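From: Akihiko Morikawa
To: Cloltthorpe home automation list
Date: May 7, 2023
Subject: Re: Rirov and the bathroom tiles

> The Rirov people say wiping down a tiled wall is
> as good as solved in simulation, and they want a
> home trial in June. Worth putting our names down?

I'd wait. A simulated wall has no limescale and no grout coming away in lumps. I asked how many of their 50 runs used a wet cloth and got no reply. Nokolard told us much the same story about folding towels, and we got 3 towels done in an afternoon, one of them inside out.

Their simulated gripper has two flat fingers. Fine for picking up a sponge, perhaps. Pressing it evenly along a wall is another job.

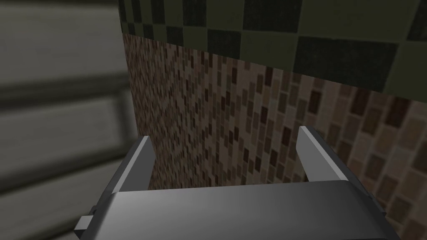
If they can show me one real bathroom, cleaned start to finish without a person stepping in, I'll sign up the same evening. Until then my vote is no. Does anyone still have the Iwasaki notes on scrubbing force? My copy stops at page 7.

Akihiko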